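Checked by Demyd Mykhailiuk before the October session at home. The tool is the hand-held gripper, second build. I write remarks under each point, so that Orest can read them without calling me.

## 1. Jaws and pads

- [x] Blue pads sit flat on both jaws, no corner is lifting
- [x] Screws on the jaws are tight
- [ ] Spare pads are in the drawer

Comment: I tightened the screws by hand only. With the long key it is too easy to crack the plastic, and we lost one jaw like this in spring. Spare pads are ordered from Virneck but they did not arrive yet.

## 2. Opening and closing

- [x] Jaws close parallel
- [x] Trigger returns by itself
- [x] No play in the arm when I push it sideways

Comment: The counter shows 1,243 closings since the last grease. Limit in our notes is 2,000, so it can wait. There is a small click near the end of the travel. I hear it but I do not feel it. Please listen also, Orest.

## 3. Working place

- [x] Floor is free where the person stands
- [x] Nothing sharp or made of glass among the things to pick
- [ ] Chair moved away from the working side

Comment: The red basket with light rubbish (tissue, plastic bag, small box) is good for a first try, and the holes in its wall are a useful test. The tip of a jaw must not go into a hole. If it does, open the jaws fully and lift straight up, do not twist. The chair is still too near on the right and the arm can hit it.

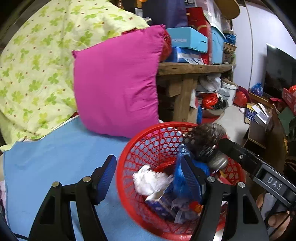

## 4. Battery and cable

- [x] Battery is not swollen
- [x] Plug holds when pulled lightly
- [ ] Cable tied along the handle

Comment: Charge takes almost 45 minutes. Do not leave it alone on the charger. The cable tie is broken and I put tape for now, so I do not tick this box.

## Result

Can be used for light objects only. Open points: spare pads, chair, cable tie. Second check by Orest Hrytsenko, after he has listened to the click.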